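Lever handle (door furniture)

4 min read

A lever handle is a door handle you push down instead of twisting. It works a spring latch through a small square bar called the spindle, and it's the thing on most of the doors you'll open today, at least if your day is anything like mine. I started this entry because our old one was two lines long and mostly about knobs, and I have opinions about knobs (they're hopeless when your arms are full of groceries, for a start).

Parts

The bit you hold is the lever. Behind it there's either a rose, a small round or square cover, or a longer plate called an escutcheon or backplate, depending on who you ask. I use escutcheon for the plate, though plenty of locksmiths keep that word for the little cover over a keyhole, and both camps are right as far as I'm concerned. Inside the door sits the latch case, and across from it, on the frame, is the strike plate that catches the bolt. The spindle runs straight through and joins the levers on the two faces, so when one side droops the other usually droops with it.

A plate has one big advantage over a rose: it covers a lot of door! If you've pulled off an old handle and found chewed-up holes underneath, a rectangular plate will hide nearly all of it, and you can put off the filling and painting for another year.

Finishes

Brushed metal is the everyday choice and I'm very fond of it. The fine grain hides fingerprints and the small scratches that rings and keys leave behind, where polished brass shows every smudge. On a white door it looks tidy without shouting. Clean it along the grain with a damp cloth and a drop of dish soap, then dry it, and keep scouring powder well away.

Storerooms

Storeroom doors are where I get carried away, because the handle and the sign have to share the work. A lever invites you in, it's so easy to push, and so people tape up a notice. In Chinese workplaces a common wording is 库房重地 over 非请勿入, which tells you it's a storeroom area and you don't come in unless you've been invited. Red lettering on white paper is plenty to get the message across.
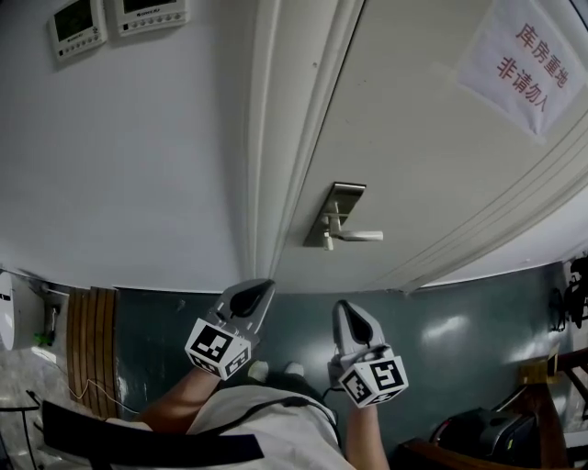 Marijke Wouters wrote in to say that a sign only works on people who read it, and that she'd sooner see a storeroom lever with a key cylinder, or a handle that locks from outside and always opens from inside so you can't get shut in with the paper towels. I agree with her on the second part especially. A storeroom you can't get out of is a bad storeroom, whatever colour the lettering is.

Common troubles

Drooping is the big one. Nine times out of ten it's a tired return spring or a loose grub screw under the neck of the lever, and you'll want a small hex key and a bit of patience. A latch that won't catch usually means the door has dropped on its hinges, so tighten those before you go filing the strike plate (I learned that in the wrong order).

See also: door knob, mortice lock, strike plate, escutcheon.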